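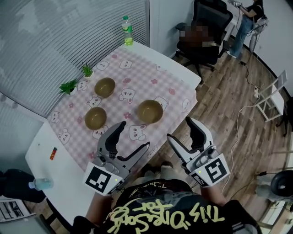

I have given up on matching crockery, and I think you should too. For years I believed that a proper grown-up owned a set: dinner plates, side plates, bowls, all the same shade and all bought on the same afternoon from the same shelf. Half my friends got married mainly to obtain one, as far as I could tell. And I do see the pull of it. Three olive-green bowls on a pink gingham cloth with bear faces all over it look very pleasing together, and if you'd shown me that table ten years ago I would have gone out and bought the bowls, the cloth and probably a couple of spiky plants in white pots to go with them.

But then you drop one. You always drop one! And from that day the set isn't a set, it's a reminder.

My own downfall was a dinner service called Kandex, which I bought in my first proper flat for 350 pounds. I was earning very little and I ate toast off it for a month. It was a sort of greyish blue with a speckle, and I told everyone who came round that it would last me for life. Within two years I'd lost four pieces, one of them to a perfectly ordinary tin of tomatoes falling out of a cupboard. I went back to the shop for replacements and the colour had been "refreshed". The new grey-blue was greener. Put next to the old one it looked as if somebody had left it in a pond.

So I did what any sensible person would do and went hunting online at midnight. A woman in Gremusville was selling the original colour, six pieces, collection only, and I drove out there on a wet Saturday in December and paid far more than I should have. Two of them were chipped underneath. I knew perfectly well when I picked them up, and I smiled and said thank you, and I drove home feeling like a complete idiot.

What bothers me is how much of this is set up to go wrong for us. Shops love a range. They love giving it a name and a season and then quietly dropping it, so that your four surviving plates start looking lonely and you begin to wonder if it wouldn't be easier to start again. The other week I was in Vidal, the big homeware place by the ring road, and they had a full service for 600 pounds with a little card saying it was "an investment". It's plates. You put gravy on them.

My mother never had a set of anything. We had the big plate with the roses, the brown one that went in the oven, and the thin white one that you weren't allowed to put in the oven, and everyone in the family had their favourite and would argue for it. I could tell you today which bowl was for custard. I couldn't tell you a single thing about the plates at the last smart dinner I went to, apart from the fact that they were square, and that peas roll into the corners of a square plate and stay there.

These days I buy one thing at a time, usually from charity shops and once from a box outside somebody's gate. The most I've paid is for a deep yellow dish from Arkska, the pottery down by the harbour, and I love it beyond all reason – I'd be upset if it broke, properly upset, but I wouldn't be upset about what it did to the others.

People do still give me a look when I lay the table for guests. My sister-in-law asked if we were moving house. She got the brown plate.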